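**To:** Sitthorpe Handbell and Small Choir list
**From:** Myrtle Ambrose
**Date:** 16 January 2019
**Subject:** Re: Sorting the music library, and the February program

Hello everyone, and a happy new year to those I haven't seen yet,

Thank you, thank you, thank you for all the replies! I had no idea so many of you had opinions about filing. I've tried to answer everybody below, so please forgive the length, and if you only care about the February program you can skip down to the end (but I hope you won't, as I have a favor to ask in the middle).

I'm quoting the first message again for those who joined the list after Christmas:

> We have a cupboard full of music and not one of us can find the second alto part to anything. Last month we sang the Pirholm carol from photocopies of photocopies, and the bottom line of page two has been missing for so long that the basses have made up their own.
>
> Could we please agree on how the library ought to be arranged? I can see a case for filing by composer, or by season, or simply by number in the order we got things. I have no strong feelings except that I would like it done before we are all too old to lift the boxes.
>
> Also, does anyone still have the key to the gray cabinet?

First, the key. Seo had it. It has been on the hook by the piano, under the spare bell gloves, and it is now back on its own ring with a big yellow tag. The cabinet turned out to hold the whole set of Fanville psalms, which several of us had mourned as lost, along with a very old tin of cough drops that I have thrown away.

Now to the filing. Most of you who wrote wanted composer order, and I understand why. It's how the public library does it, and it looks so handsome on a shelf. My trouble is that half of what we sing has no composer to speak of. Where would you put the Pirholm carol? Under P? Under T for Traditional, with everything else we love? I tried it on paper over the holidays and ended up with a T section that was bigger than all the others put together, and I was no nearer finding the alto parts.

Season order has its charms too, and I was quite taken with it for an afternoon. Then I got to the lullabies.

So I'm going to lean toward plain numbers, with a card index that can be looked up by title, by composer, and by season. Each set gets a number, the number goes on the top right corner of every copy in soft pencil (soft, please, I have seen what ballpoint does to that thin paper), and the set goes into its own folder. If a piece turns up later it gets the next number and nothing has to be shuffled along. When I was in the school orchestra we had a library like that, and a child of eight could find the horn parts in the dark.

About the bins, which a few of you asked about. Plastic ones with flat bottoms are best for our kind of music, as the octavo copies stand up straight in them and don't curl at the corners the way they do in those lovely old cardboard boxes. Side by side on a table is also a much nicer way to sort than kneeling on the floor, as my knees will tell you at length. I go through one bin and drop the finished sets in its neighbor, and I don't let myself get up for tea until the first one is done.

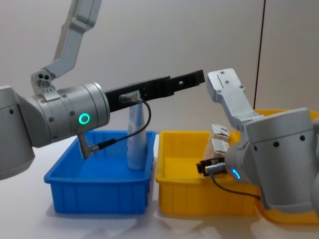

*Sitthorpe Ringer & Singer, no. 30*

While I'm on the subject of the newsletter, the new number is ready for anyone who'd like a paper copy. It has the piece on caring for leather handle loops, the words to all the verses of the harvest round (including the rude one, lightly mended), and a letter from our friends at Fanville inviting us over for their spring sing. I would dearly love to go. They have a proper wooden floor and a kettle that works.

Here comes the favor. I need 4 people to give me a morning each, and they needn't be readers of music at all. One pair can count copies and pull out the torn ones while the other pair writes cards. I'll bring the folders and pencils. If you can lend a paper trimmer, so much the better. What I'd ask everyone else to do, please, is to go home and look in the piano bench, the car, and the bag you took to your sister's, and bring back any copies with our stamp on them. No questions will be asked and no fines collected! I found two myself, in a cookbook.

A word on the photocopies. I know they're handy, and I know some of them have fifteen years of careful breath marks on them. Please copy your marks over to a clean part before you hand the old one in. I've ordered new copies of the carol so that the basses can see what they were meant to be singing. (I've grown fond of their version and would not object to hearing it once more as an encore.)

And so to February. The program as it stands:

- The Fanville psalm set, first and third only
- The lullaby in G, sopranos to be very quiet please
- Bells alone, two short pieces still to be chosen
- The Pirholm carol, out of season but by request
- The long round, everybody, audience too

We have the hall for roughly two hours, which sounds generous until you remember how long we take to put the bell tables up. Please come early enough to help with the foam and the cloths. Low bells will go on the left this time, at Seo's suggestion, so that the ringers with the heavy ones aren't squeezed against the radiator.

If you want a solo verse in the round, write to me directly and not to the whole list, or we'll have another week like the one in the fall. And someone has left a green scarf and one very good glove on the back pew. They're in my bag until claimed.

With much love to you all, and do keep your throats warm,

Myrtle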